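From: Tsutomu Ikeda
To: the Pitinberg household list
Date: December 2025
Subject: Re: Clear boxes, lids, and what to do with the flat things

Dear Malou, dear all,

Thank you for your long message about the cupboard. I read it twice, and I will answer in the order you wrote, with your words left in place so the others can follow.

Malou Bach wrote:
> I have now bought clear plastic containers for the whole hall
> cupboard, the Stelow ones with the loose lids. They look very
> nice when they are empty. When they are full I have two problems.
> First, everything flat (envelopes, the manuals, the thin
> notebooks) slides to the bottom and lies under the heavy things.
> Second, the plastic has become cloudy on the ones I washed in
> the dishwasher. Do you think I should go back to cardboard? My
> sister says cardboard is better because you can write on it.

About cardboard. I used cardboard boxes for nine years, and I wrote on every one of them, first in pencil and later with a thick marker. The writing was correct for perhaps one month. After that I put other things inside and did not change the words. I still have a box with "cables, small" on two sides, and it contains candles. So I do not agree with your sister, but I understand why she says it. If a person is disciplined about labels, cardboard is fine and it costs almost nothing.

With clear plastic you look at the side of the box and you know. It does not need to be very clear for this. Even when the surface has become hazy you can see if there is paper in it or wool or batteries, and this is enough for me.

> Second, the plastic has become cloudy on the ones I washed in
> the dishwasher.

I had the same result. I washed four of mine on the hot program in February and they never became clear again. I tried vinegar, then a paste of baking soda, then a plastic polish from Wirner which my neighbor gave to me. The vinegar helped a little with the white spots from our hard water. The other two I would not do again. The polish left a smell in the box for a long time, and I could not store napkins in there. Now I wash them by hand with lukewarm water and a soft cloth and I let them stand upside down on a towel. A sponge with a rough side makes small scratches, and the small scratches also look like haze from a distance.

> They look very nice when they are empty.

Yes, this is the same with every cupboard, I think!

Now the flat things, which was your real question. I made a mistake in the beginning which maybe you are making also. I filled the boxes directly in the cupboard, standing up, with one hand holding the door. In this way you drop things in from above and the flat ones go where they want. It is better to carry one box to a table, take everything out, and put the flat pieces to one side before anything goes back. I do one box each evening, not more. The table must be free again for dinner, so there is a natural limit.
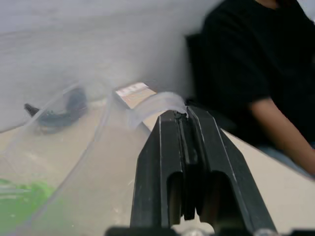 Should the flat things go in the same box as the rest? I would give them a box of their own, a narrow one, and stand them on their edge like books.

For this I use the Koyama narrow size, but any box will do if it is a little lower than the paper is tall. The tops should come out over the rim so you can take one with two fingers. If there are too few pieces they fall over, and then I put a folded piece of cardboard behind them – here your sister may be happy after all.

A few smaller remarks, so I do not need to send a second mail:

The loose lids. I do not use them inside the cupboard. I keep three for the boxes on the top shelf, where the dust comes, and the others are behind the shoe rack.

The heavy things. Please put them in a low box and on the bottom shelf. One of my boxes got a crack in the corner from a bag of screws, and the crack grew every time I pulled it out.

The manuals. I looked through mine last winter and more than half belonged to machines we do not have anymore. The oldest one was for a sewing machine from 1,952 kilometers away, according to my wife, who looked up the distance to her mother's town. I kept that one.

If somebody on the list has found a way to make the cloudy plastic clear again without polish, I would like very much to read it.

With kind regards,
Tsutomu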